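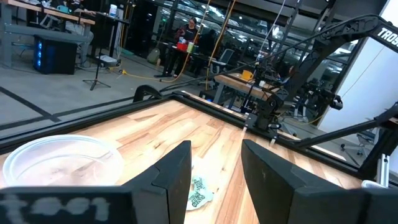 4. Exporting your spot for delivery

Do this part last. Picture locked, mix signed off, captions in. If any of those is still moving, go back to section 3.

4.1 Open the job in Stineck. Check the job name in the top bar, it's easy to export the wrong cutdown.

4.2 Go to Deliver > New Package. Pick a destination:
- Broadcast
- Cinema
- Web
- Radio (audio only)

One destination per package. Need two? Make two packages.

4.3 Set the frame rate. Should match your master. Don't let Stineck convert unless the station asked for it in writing.

4.4 Slate. Fill in advertiser, title, length, ad ID. Title field takes 23 characters max, anything past that gets chopped with no warning.

Note: Slate text is burned in. Typo in the slate = new export.

4.5 Audio. Choose the loudness preset for the destination. Web mixes are usualy too hot for broadcast. Run Measure first and wait for the green check.

CAUTION: Do not tick "Normalize" on a cinema package. It flattens the mix and there's no undo once the package is sealed.

4.6 Captions. Attach the sidecar file, then scrub to the first and last caption to make sure they line up. If they drift, wrong frame rate, see 4.3.

4.7 Press Seal. A 30-second spot takes roughly 14 minutes on the standard machine. Leave the window open. Closing it kills the job.

4.8 Watch the sealed file. All of it, with sound, start to end. Not the timeline, the file.

4.9 Send. Choose Grinov for TV stations, Jamotberg for theaters. Radio goes out by the upload link in the order email.

Note: Grinov uploads close at 16:00 for same-day. Later than that it sits in the queue till the next working morning.

4.10 Save the receipt PDF to the job folder. Billing needs it.

If it fails

"Slate missing" - you skipped 4.4 or left ad ID blank.
"Package too large" - limit is 200 GB. Check you didnt include the handles.
Stuck at 0% - sign out, sign in, press Resume. Don't start a second upload of the same package, the station will get both.

Radio packages: skip 4.3 and 4.6, everything else applies. Slate is the spoken ID, see section 5.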